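Flomolen Matter Desk
Practice management software for small and mid-sized law firms

Matter Desk keeps client records, time entries, documents and billing in one place. It is supplied by Flomolen and supported from our office in Stedville. Firms can run it in a browser or install the desktop client on Windows.

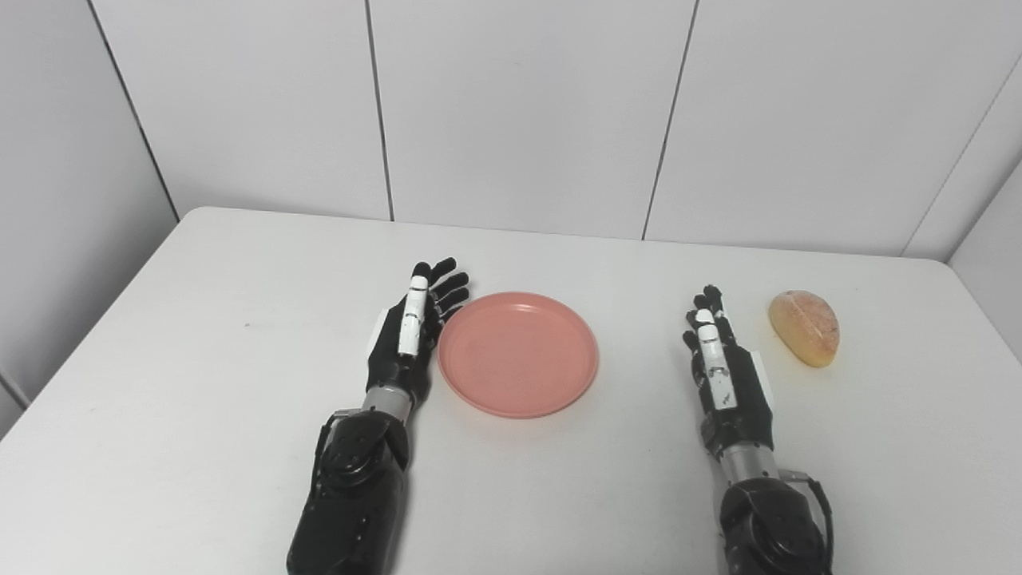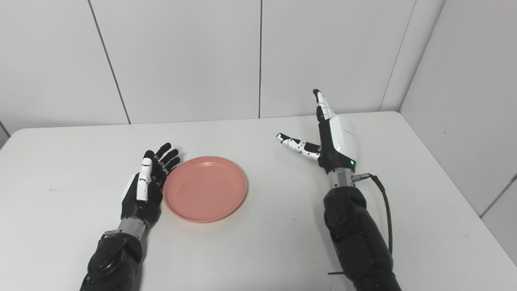
Round plate on a white table, two views.

What it does

Each matter has its own page showing the client, the other side, the fee earners, key dates and the money position. From there you can open the file, add a note, record time or raise a bill. Anything saved to the matter is searchable by client name, matter number or text within the document.

Time recording
Time can be entered by hand or with the running timer. Units are set to six minutes by default and can be changed by the administrator. Unbilled time appears on the matter page and on the fee earner's own list. Entries can be corrected up to the point a bill is posted. After that a credit note is needed.

Client and office accounts
Client money and office money are kept in separate ledgers. The system will not let a payment go out of client account if it would put the matter into debit. Transfers need a second person to approve them, unless this has been turned off in the permissions screen. Bank reconciliation accepts CSV statements.

Conflict checks
New client names are checked against existing clients, opponents and connected parties. The check picks up close spellings as well as exact matches. The result is saved to the new matter with the date and the user who ran it.

Documents and precedents
Matter Desk comes with 86 blank letter and form templates, which firms can edit or remove. Merge fields fill in names, addresses and references from the matter. Earlier versions of a document are kept and can be restored. The software does not supply legal wording, and firms should check every template against their own requirements before using it.

Key dates
Dates can be entered singly or as a chain, so that moving a hearing date also moves the reminders attached to it. Reminders go to the fee earner and one other person. A printed list for the week can be run from the Reports menu.

Editions

Standard edition: up to 28 users. Includes everything listed above.

Extended edition: 29 users or more. Adds department reporting, separate bill numbering for each office and the Grelia connector.

The Grelia connector sends scanned post straight to the matter. It needs a Grelia account, which is bought separately. Scans with no matter number go to a holding tray and can be allocated by hand.

Price

Standard edition is £3,690 a year plus VAT, paid annually in advance. This covers all users within the limit, updates and telephone support. Extended edition is quoted according to the number of offices. Please contact sales for a quotation.

Storage of 40 GB per user is included. Further storage can be added at any time and is charged from the next renewal.

Moving from another system

We can import clients, matters, contacts and open ledger balances from most systems that export to CSV. Firms using Mohammadi Ledger can import closed matters as well. Documents are copied across in their existing folders and then linked to the matter number.

A trial import is carried out first. You will be given a list of records that did not match and asked to correct them before the final import. We recommend doing the final import at a month end. Import work is charged separately and quoted before it begins.

System requirements

Browser version: current release of Chrome, Edge or Firefox.
Desktop client: Windows 10, 64-bit, 8 GB memory.
Word add-in: Microsoft Word 2016 or later.
Email add-in: Outlook 2016 or later.
A Mac desktop client is not available. Mac users should use the browser version.

Training and support

One remote training session is included with each new licence. Further sessions can be booked for fee earners, accounts staff or administrators. The user guide was rewritten in October and can be downloaded from the Help menu.

Telephone support is open from 9am to 5.30pm on working days. Faults that stop a firm from posting or making payments are dealt with first. Please have your licence number ready when you call.

Licence terms

The minimum term is 12 months. Notice to end the licence must be given in writing before the renewal date. When a licence ends, a full export of your data is provided in CSV and PDF, and the account stays open on a read-only basis for 90 days.

Product code: FMD-S (Standard), FMD-X (Extended)
Page last updated: 12 January 2021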